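From: Dima Tannous
To: Members' list, Cliseck District Library Association
Subject: Re: Loan periods for interlibrary requests

Dear colleagues,

Thank you to those who wrote in response to the September notice. Several of the questions overlap, and I am replying to the list so that all member libraries receive the same answer. The message from Fares Khoury at the Musten branch sets out the main points, and I quote it in part.

> On Tue the notice was read at our desk, and two matters remain unclear
> to us. First, does the new loan period begin when the item leaves the
> lending library or when the borrower picks it up? Our readers have
> sometimes lost most of a week while a book sat in the delivery crate.
>
> Second, the notice says that renewals will be "available where
> possible." Our staff would like to know who decides this, and whether
> a renewal can be refused after the reader has already been told yes.
>
> Fares Khoury
> Musten Branch

On the first matter, the loan period begins on the date of pickup. The lending library will record the date of dispatch for its own purposes, but this date should not be printed on the reader's slip. Branches that still use the older slips may cross out the upper line by hand until the new stock arrives.

On the second, the decision rests with the lending library. A renewal that has been confirmed to a reader stands for its full length, even if another request is received the same afternoon. The second reader should be placed in the queue and told the expected date.
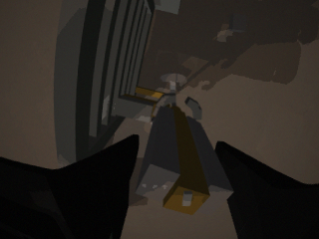

Requests placed through the Plena catalog will continue to be sorted at the central office each morning. Last year the office handled 1,279 requests between branches, of which 179 were renewed at least once. The present limit of 2,000 requests a year, set out in the delivery agreement, therefore leaves reasonable room for growth, and no branch is asked to hold back requests at this time.

Two smaller items were raised in separate messages. Large print and audio titles follow the same rules as all other loans. Local history materials do not, and remain for use in the building only. This includes the Lo Presti papers, for which reading room appointments must still be made by telephone before noon on the day before the visit. Copies of single pages may be requested by mail at the usual charge.

Branches are reminded that damaged items should be returned to the lending library with a note describing the damage, and should not be repaired locally. Tape in particular causes lasting harm to older bindings.

A corrected version of the notice will be sent to this list before the end of the month. Please remove the earlier version from public display once it arrives. Further questions may be sent to me directly or posted here.

Sincerely,

Dima Tannous
Interlibrary Loan Coordinator
Cliseck District Library Association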